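Skestcombe Handling Cell: Progress Report to the Relel Fund
21 June 2022

Work on the two-arm cell at the Jodville site has continued to plan. The period covered by this report was given over to maintenance and recommissioning, and no new equipment was purchased.

Both hands were removed, cleaned and refitted by Géza Virág. Wrist screws were tightened to the setting given in the service manual, and the finger joints were greased. One finger on the left hand had been closing late. The fault was traced to a worn tendon guide, which has been replaced from stock. The service interval is now 200 operating hours, with a full inspection at 3000.

Dezső Szilágyi has rewritten the daily start-up sheet. Operators now check the sleeve on each arm for splits before power is applied, and record the result in the cell log. Zero positions are confirmed at the start of every shift.

Grip trials resumed once the hands had been recalibrated. Bottles and small boxes remain the main test items.

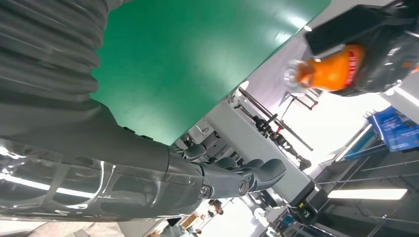
The two robotic hands at the green work surface, one holding an orange bottle.

Two items remain open. The spare wrist cable ordered through Srithong has not been delivered, and the guard interlock is due for its yearly test. Both are expected to be closed before the November report. Spending on parts remains within the approved budget line.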